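首页 课程 讲义 下载 联系我们

自动化装备采购与预算 讲义(第5讲)
双臂作业单元的立项、预算与验收
主讲:Lorne Friesen 习题与答疑:Amanuel Wubshet
修订日期:2022年4月14日
阅读时间:14分钟 分享 3 评论 5

一、本讲范围

前四讲讨论了设备投资的一般程序。本讲以双臂机器人作业单元为对象,说明采购申请在提交审批之前应当完成哪些测算,预算表应当包括哪些科目,以及验收条款应当如何写入合同。学员须已掌握净现值与回收期的计算方法,相关公式不再重复。

本讲使用的案例为Rumham装配车间的上料与转放工位。该车间拟将小型塑料件和金属件的取放工作由人工改为双臂单元完成,先后收到Wernovo与Sirgate两家供应商的方案。案例中的金额均以千元为单位,未注明者不含税。

二、需求说明书

需求说明书由使用部门起草,采购部门不得代写。说明书的核心内容是作业对象和作业动作,设备型号不应出现在其中。常见的缺陷是使用部门先参观了某一型号,再按照该型号的参数倒推需求,结果其他供应商无法应标,审批时也难以说明技术指标的来源。

作业对象应当逐件登记,登记项目包括外形、质量、表面状态、可夹持部位、来料姿态以及允许的损伤程度。其中来料姿态最容易遗漏。同一种零件,整齐码放在定位托盘中与散放在层板上,所需的视觉系统和夹爪行程可能完全不同,报价差距也主要出现在此处。Rumham车间的初稿只写明“塑料件若干种”,两家供应商据此给出的方案无法比较,最终退回重写。

作业动作应当按照起点、终点和中间姿态描述。凡需要双臂配合的动作,应单独列出,并说明两臂是同时夹持同一零件,还是一臂操作、另一臂待命。如果全部动作均可由单臂完成,申请部门须在说明书中论证购置双臂设备的必要性,否则审批部门将按单臂方案核定预算。

三、现场条件的核查

现场核查应在询价之前进行,由使用部门、设施部门和采购部门共同签字。核查的重点是工作台面高度、料架与机器人之间的距离、通道宽度、电源位置及地面状况。

料架的各层高度须分别测量。机械臂在上层层板可以达到的位置,在下层可能受到上方层板或立柱的阻挡。供应商提供的臂展数据通常为空载且无障碍条件下的数值,不能直接用作可达性的依据。核查人员应当在平面图之外另附立面图,标明每一层的可用净高。

台面也应列入核查。零件放置后是否伸出台面边缘,影响夹爪能否从下方或侧面进入。若工艺要求零件完全置于台面以内,则须相应加大台面尺寸,或者改用其他形式的夹爪,两种处理方式的费用应分别测算。

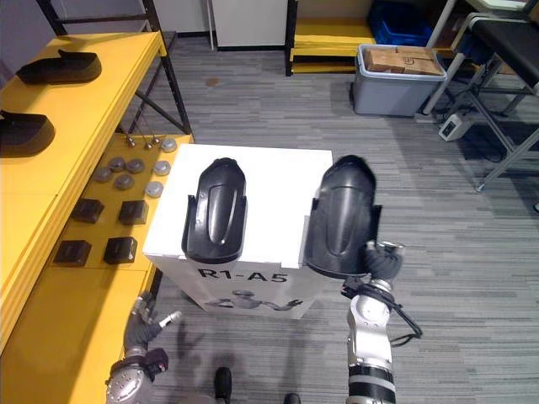 图1 双臂取放作业:右侧夹爪夹持伸出箱面边缘的黑色弧形塑料件,左侧层板上放有圆盘、方块及小型金属件。

图1中的零件外形差别较大,适合用来练习作业对象的登记。黑色弧形件带有中部凸筋和下缘小翼片,登记可夹持部位时应当分别考虑这两处。灰色圆盘与带缺口的方块则须另行填表,不宜合并为一个类别。学员完成登记后,应自行判断一副夹爪能否覆盖全部零件,并写明判断的依据。

四、预算科目

双臂单元的预算分为购置费、集成费、场地费、培训费和运行费。购置费仅指供应商交付的本体、控制器和标准附件。不少申请书只填报这一项,待设备到货后再追加其余费用,这种做法在本课程的评分中按重大缺项处理。

(一)购置费。报价单应逐项列明本体、夹爪、视觉部件、底座或移动平台、软件许可及运输保险。软件许可须注明是永久授权还是按年授权。按年授权的部分计入运行费,不得计入购置费,否则会低估后续年度的支出。

(二)集成费。包括夹爪指端的定制、料架与托盘的改造、与上位系统的通信开发以及现场调试。Wernovo的方案将现场调试列为免费项目,但限定了调试人员的驻场天数,超出部分按日计费。采购人员应当要求其列明单日费率,并按可能发生的超期天数编列预备金。

(三)场地费。包括电源改造、线缆敷设与防护、安全围护或区域监测装置、照明调整。线缆的走向应当在平面图上画出。移动式底座对地面的平整度和地面材料有要求,应向供应商索取书面说明。

(四)培训费。操作员、维护员和编程员的培训应分别计算。培训期间人员脱岗造成的产能损失也应列入,测算方法见第3讲。

(五)运行费。包括易损件、年度保养、软件年费、电费和保险。夹爪指端与线缆属于磨损较快的部件,应按使用时数估算更换次数,并要求供应商在报价有效期内锁定备件单价。

在本案例中,审批部门核定的总额上限为3,000千元。Sirgate的购置费较低,但集成费中有两项注明“另行商定”。凡出现此类表述,申请部门不得以零计入,应当取得书面报价,或者按照同类项目的较高值编列。

五、方案比较

方案比较以全寿命费用为基础,评价期取5年。比较表应当由同一人填写,使用同一组假设,包括班次、开动率、人工单价和折现率。两家供应商各自提交的回收期测算可以作为附件,但不得直接引用到比较表中。

开动率的取值须从严。设备首年应按调试期和稳定期分段取值,不得全年采用稳定期数值。对于尚未在本单位使用过的机型,建议同时给出基准值与不利值两组结果。如果项目只在基准值下成立,应在申请书正文中说明,不得仅列于附表。

技术评分与价格评分的权重在询价文件发出前确定,发出后不再调整。技术评分中,实物测试所占的比重不应低于书面参数。测试所用零件由采购方提供,两家供应商使用同一批零件、同一种摆放方式。测试记录应包括每次取放的结果、中断的原因以及人工干预的次数。供应商自行录制的演示视频不计分。

六、合同与验收

验收分为出厂验收、到货验收和最终验收。付款节点应与三次验收对应,最终验收前保留的款项比例在合同中写明。Amanuel Wubshet整理的条款样本见课程网站下载区,使用时须经法务部门审核。

最终验收应在采购方现场、以正式生产零件进行,并连续运行规定的班次。验收标准须写成可以测量的形式。“运行稳定”“抓取可靠”等用语不能作为验收标准,应改写为在规定摆放条件下的成功率、节拍和零件损伤率。零件摆放条件应以附图方式固定下来,避免验收时双方对来料姿态产生争议。

合同还应约定以下事项:控制程序及示教数据的归属;停产或停止维护时的通知期限;备件供应的最低年限;软件升级后是否需要重新验收。上述事项在Chan项目的合同中均未约定,该项目后来更换控制软件时,升级后的测试费用由采购方承担。课堂将就此案例进行讨论。

七、进度安排

编制进度时,应当将审批时间与供货时间分开列示。案例项目计划于6月完成询价,此后依次为实物测试、合同谈判、制造和安装。场地改造可以与制造同步进行,但电源与安全装置须在设备到货前完成,并留存检查记录。原有人工工位在最终验收前不得拆除,其占用的面积应在平面图中保留。

八、作业

1. 根据图1编制作业对象登记表。无法确定的参数填写“待测”,不得自行估计。
2. 为案例项目编制完整的预算表,将“另行商定”的科目单独标出,并说明所取数值的依据。
3. 改写下列验收条款,使其可以测量:“机器人应能顺利抓取各类零件并准确放置。”
4. 以不超过一页的篇幅,向审批部门说明购置双臂设备的必要性。

作业以小组为单位提交,每组3人,表格与文字说明合并为一个文件。逾期提交须事先取得主讲教师的书面同意。

上一讲 下一讲 返回目录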